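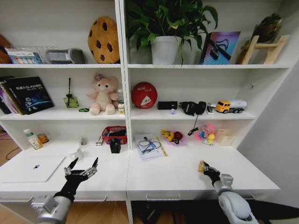 Open shelves above a desk: setup and upkeep
Filed by Kavitha Poduval. Revised Feb 21, 2021.

These notes cover a white wall unit with open bays over a work surface. Most of them apply to any open shelving that holds a mix of books, plants, bottles and soft items.

Clearing and cleaning
Empty one bay at a time, top shelf first. Dust falls, and a clean lower shelf under a dirty upper one has to be done twice. Vacuum the back corners with the brush attachment before any liquid goes on. Wipe with a damp microfiber cloth and a drop of dish soap, then with a second cloth and plain water, then dry. Do not spray directly onto a shelf; spray the cloth. Water that runs into the joint between shelf and side panel will lift the edge in time.

Scuffs on white paint come off with a melamine sponge used almost dry. Try it at the back first. On a gloss finish it leaves a dull patch, and the only remedy is to rub the whole panel to match.

Load
Check every span for sag once a year. Lay a straightedge along the front lip and look for light under it. Spans over 40 inches need a center support if they carry books. Heavy volumes go next to an upright, light items toward the middle of the span. Plush toys and cushions weigh almost nothing and can go anywhere, including the top.

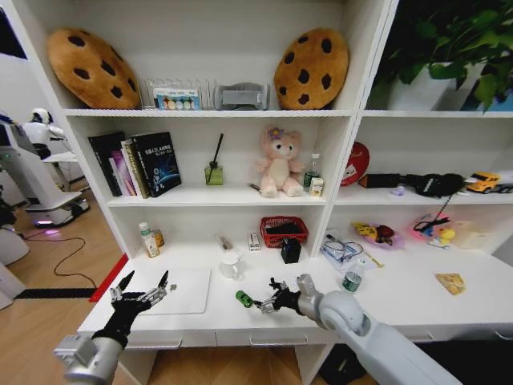 Soft items do cause one problem, which is creep. A cushion stood on edge relaxes over a few days and pushes its neighbor toward the lip. Set it against the back panel or into a corner. The same goes for stuffed animals with long legs: seat them well back, legs forward, with nothing breakable in front.

Small objects that roll, such as toy cars and pens, belong on the desk or in a tray. Wire file holders are useful for cards and thin packages that will not stand up alone. Mohandas Namboodiri lines the base of his with a strip of drawer liner, and I now do the same.

Books
Sort by height only if appearance matters to you. Sorting by use is faster to maintain. A row that does not fill the shelf needs a bookend or a heavy volume at its open end. Leaning is acceptable for a week or two. Left longer, it twists the spine, and large paperbacks suffer first.
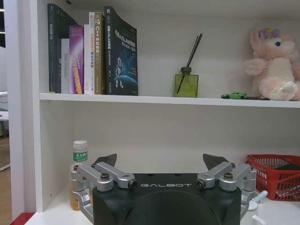

Leave an inch behind each row for air, more on an outside wall. Pull the row forward with a flat hand behind the books; do not hook a finger over the top of the spine.

Bottles and reed diffusers
Diffuser oil softens paint and marks most clear coats. Stand the bottle on a glazed tile or a glass coaster, away from paper. When turning the reeds, carry the bottle to the sink. Fresh spills: blot, do not wipe, then soap and water. Old rings rarely come out completely.

Plants
A trailing plant goes on the top shelf at the end nearest the window. Use a pot with a fitted saucer and take it down to water. Check under the saucer in May, when watering increases. Trim stems that hang in front of the shelf below if that shelf is in daily use.

Judging the surface
Pale finishes show dark marks early and hide dust. Dark items show every speck of dust and all fingerprints. Inspect the two separately, with a flashlight held low and to one side. Keep a dry brush for screw heads, slots and recesses, where a cloth only packs the dirt in.
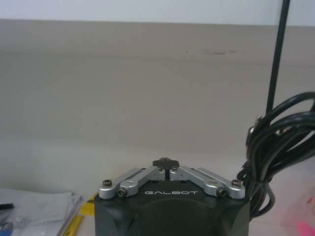 Black housing marked GALBOT, pale surface behind.

Returning items
Wait until the shelf is dry to the back of the hand. Load the lowest shelf first, and add felt pads under anything with a rough base.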